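Bench notebook — visitor interaction group
Jul 21, 2024
Entered by Zuzanna Kurek

Second pass through the Brestlow logs, and I'm writing this down while it's still fresh, mostly for Fouad and Valtteri, who are away until the review.

Quick catch-up for anyone opening the notebook at this page. Brestlow is our listening wall for the river gallery: one long projected map of the Broseren valley, six handsets, and a strip of touch-sensitive felt under the map. You put your hand on the felt, the map lights up at that spot, and the handset plays whoever was recorded there. No screen to tap, no menu. It went live in April with the old software and we swapped in the new build after the gallery's cleaning days.

Log counts

The old build recorded 3548 felt touches over its stretch and the new one recorded 3221 over a stretch of the same length. So fewer touches, which looked bad to me for a good ten minutes! Then I split out the touches that led to somebody listening past the first sentence. Old build: 1074. New build: 1780. That is a big jump and I checked it twice, once with my script and once by hand in the spreadsheet Sarita keeps.

My reading is that people were patting the old wall all over the place because they couldn't tell where the stories were. With the new build the map breathes a little (Hala's word, and I like it) wherever there's a recording, so hands go to the right places sooner. I can't prove that from logs alone. Sarita's observation notes do point the same way, though: she has page after page of visitors from the first period doing a sort of piano-playing motion along the felt, and hardly any from the second.

The handset delay

This one made me happy. There was a gap between touching the felt and hearing a voice, long enough that people put the handset to their ear, heard nothing and hung it back up. We had all blamed the audio server. Valtteri guessed weeks ago that it was the debounce on the felt controller and he was right. The controller was waiting for a steady reading, and a palm on felt is never steady, especially a small one. I changed it to accept the first reading over the threshold and correct afterward if the hand slides. The voice now starts before the handset is all the way up. You have to try it, it feels like the wall was expecting you.

Side effect: sleeves. A wool cuff brushing the felt is now enough to set it off at the far left end, where the threshold is lowest. I raised that end a touch and it's better, still not perfect. Left for next time.

Two people, one story

Something we didn't plan for at all. When two visitors touch within a hand's width of each other, the new build treats them as one group and plays the same recording in both handsets, in sync. I put that in as a lazy fix so the voices wouldn't clash. Sarita watched a grandfather and a girl find it, and they spent the rest of their visit hunting for more, pointing and grinning and holding the handsets out to each other. She wrote “shared laugh” in the margin four times. I want to make this a real feature with its own light on the map. Fouad, I know you'll ask what happens with three people. At the moment the third one gets silence, so yes, we need to talk.

Abou Jaoude recordings

The new set from the Abou Jaoude orchard is edited and loaded. Hala cut them to under a minute each, except the one about the flood, which she left long because it builds so well. I agree with her. The log shows people stay with it nearly to the end, and it's our longest clip by far. So much for my rule about short clips, which I'm crossing out on page two of this notebook.

One thing to fix: the orchard clips are louder than the rest. Relleo (our playback tool, for anyone new) has a leveling option that I had switched off in testing and forgot. It's on now. Listened through all six handsets with the room fan running, and the orchard set sits nicely with the ferry set.

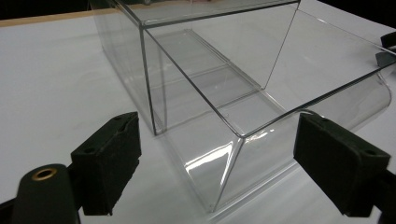
To do before the review

— Move the left-end threshold into the settings file so the gallery staff can change it without calling us.
— Draw three versions of the “together” light. Hala wants a ring, I want the two glows to run into each other. Try both on the wall, a laptop won't tell us.
— Third handset in a group: decide between joining in and a short spoken “wait a moment.”
— Sarita to run four more observation sessions, at least two with school groups, using the same sheet as before so the notes can be compared.
— Ask Valtteri whether the felt should be replaced now or after the summer. The middle section is going shiny.
— Captions. We keep pushing this back and I don't want to any more. Text could follow the hand along the map, a line at a time. I made a rough one this afternoon and it's already readable from a wheelchair and from standing height, so let's build on it.

Raw logs and my script are in the shared folder under the build name. If your counts come out different from mine, check first that you've dropped the staff test touches from the morning start-up. I forgot that the first time.

Recent entries
Felt samples, third round
Handset cords: coiled or straight
Notes from the ferry recording trip
Relleo setup, step by step
Sarita Uniyal: how we fill in the observation sheet

Contact the group | © 2024 Visitor interaction group | Back to top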